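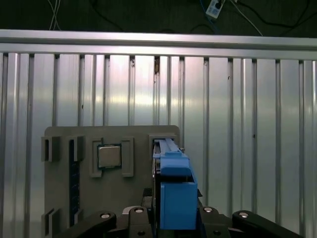
Valbona Perić reckoned I'd be bored inside an hour, and that one robot putting computer parts on a board looks much like the next. Well, I stayed until they turned the lights down, and I'd go back tomorrow!

The open day was at Judilent, out past the Claltgate bus garage, on 11 July 2024. I'd signed up in April and then forgotten, so the reminder email felt like a present.

The board work was what I'd come for. There's a gray fixture board standing upright, with a processor in a holder and a long blue memory slot beside it, and a black gripper with fingers that open and close on those linkages I could watch all day. A blue plastic piece goes into a bracket at the upper right of the board. Sounds like nothing, I know. Then you stand there while the arm creeps in, stops, shifts sideways by a hair and tries again, and you notice you're holding your breath along with a dozen strangers.

Krešimir Nikolovski ran the demo and took questions the whole way through, even the daft ones (mine was whether it minds the shiny metal wall behind the board — he said glare is a real nuisance for the cameras and they'd spent weeks on it). He had a log open on a laptop that showed 2,438 tries since the project started, 934 of them with the current fingers. The older fingers were in a tray by the door and we were allowed to handle them. They're lighter than I expected.

We got to see two misses, and I liked those best. On the first one he let the arm back off and sort itself out. On the second he hit stop, reset the part by hand and carried on talking about insertion force without losing his place.

After that I had a go on the teaching station, where you guide an arm by hand and it plays your path back. Mine wobbled. Elsa Laitinen went after me and hers was smooth as butter, so I asked her to do it again slowly and she did.

Parking is tight, so take the bus if you go. The Diltmont line stops right outside, and the coffee place on the corner stays open until six.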